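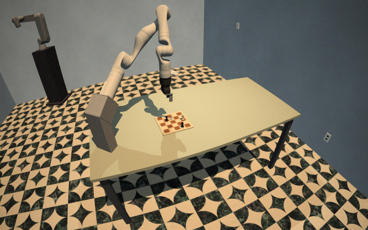
Which size of the Salano shoulder pads should I order if I am between two sizes?

Take the smaller one. The shell of the Salano opens a little after the first practices, and a pad that is too wide will move up toward your chin when you take a hit. If your chest is very deep, write to us before you order and we will compare your measures with the chart.

Jurkomik Salano Shoulder Pads, for linebackers and running backs
Item 2077
Adult sizes S to XXL

The Salano is the middle model in our football line. It stands between the Girum, which is made for linemen and has the longer front plate, and the Carré, which is the light pad for receivers and defensive backs. Many players who change position during a season ask for one pad that can do both jobs, and the Salano is our answer to this.

The arches are cut high near the neck, so you can turn your head to find the ball without touching the collar. The caps over the shoulder are held by two straps each. You can remove them for cleaning with a flat screwdriver. Please do not use a knife, we have received several pairs with cut straps and this is not covered.

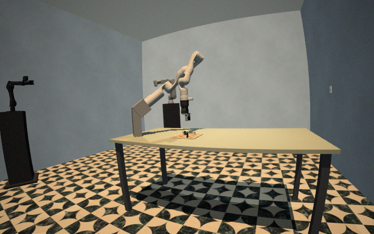
Apolline Royer

I write the fitting notes for our pads, and I would like to add some words about the belts, as most of the returned pads come back for this reason. The belts must be closed when the player stands with the arms down. If you close them with the arms up, the pad will feel good in the locker room and too loose on the field. You should be able to put two fingers under the belt, and the front plates should meet in the middle without one going over the other.

Wear the shirt you use for games when you try the pad. A thick winter shirt can change the result by one full size.

How to measure
Measure across the back, from the end of one shoulder bone to the end of the other. Ask another person to hold the tape. Then measure the chest under the arms. If the two numbers give different sizes in the chart, follow the shoulder number. For players with a chest over 110 cm we also have a longer belt, sold in pairs.

What is in the box
One pair of pads, assembled
Four elastic belts with hooks
Two spare cap straps
One bag of screws (5 pieces)
Washing instructions

Care
Wipe the shell with a wet cloth and mild soap. The inside liner comes out and can be washed by hand in cold water. Let it dry in the air, away from the heater. Look at the screws every Saturday during the season, or after each game if you play on another day. A screw that turns by hand needs to be tightened before the next practice.

Back plate
The Salano has two holes in the lower back for a back plate. Plates made for our older pads fit with the short screws. The back plate is sold alone and is not in the box.

Team orders
Clubs can order mixed sizes in one order. We keep 2000 pairs in the warehouse at the start of June, and sizes M and L are the first to finish. Exchange of size is free for clubs if the pads were only tried on indoors and the labels are still attached.

Colors: white shell, black shell
Related items: Girum lineman pads, Carré light pads, long belt pair, back plate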